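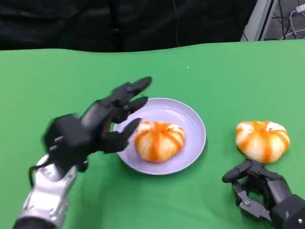

The left hand over the plate and the right hand near the second pumpkin, on the Campbell bench.

A Stall Is a Safety Event. Log It as One.

By Brayden Gagnon
Wednesday, July 22, 2020

The fault we had in Broralville in April did no damage. The left hand closed on a striped pumpkin during a pick-and-place run, the commanded position went past the measured position, and the finger motors sat at their current limit until an operator pressed the stop. The controller reported the cycle as "grasp held." By its own rules, it was correct.

The Fekgate controller treats steady current plus zero finger velocity as a successful grasp. A jammed finger produces the same two readings. In our case the middle finger had caught on the rim of the plate. The pumpkin was lightly squeezed between the other fingers, and the arm began its lift with the plate attached. The software had no way to tell the rim from the object, and it had no time limit on holding at full current.

I pulled the records afterward. Out of 1,388 logged cycles on that bench, 67 showed a finger at its current limit for more than 2 seconds. All but one were filed as normal. The exception was the cycle that a person stopped by hand.

The usual response is that a hand this small can't hurt anyone. I think this is the wrong test. The people who load the table reach between the two hands to reset objects, and they decide when to reach by looking at the status light. If the light reads "held" during a stall, it is giving them false information about stored force. A finger that slips off a rim under full current moves fast and in a direction no one commanded. The injury might only be a bruise. The reporting defect would be the same on a larger machine, and the Dirkel arms in the next bay run the same status logic.

The second response is that a stricter stall rule will cause nuisance stops. It will. We tried one in May: current at the limit, no velocity, and a finger angle outside the range expected for the object. Throughput fell and the operators complained, with some cause. Most of the stops traced to plates placed off their mark, a condition we had been running through for months without recording it. I don't count those as nuisance stops.

My position is that three changes should be required before any two-handed cell runs with people at the table. The status light should have a separate state for "current limit reached." Holding current should drop after a fixed time unless the grasp is confirmed by a second measurement. Every stall should go into the same log as emergency stops, with the joint angles attached.

The first two are firmware changes. The third costs disk space and some reading time, and it is the one that keeps getting deferred. The Campbell bench has had it since the end of May. The Dirkel bay still does not.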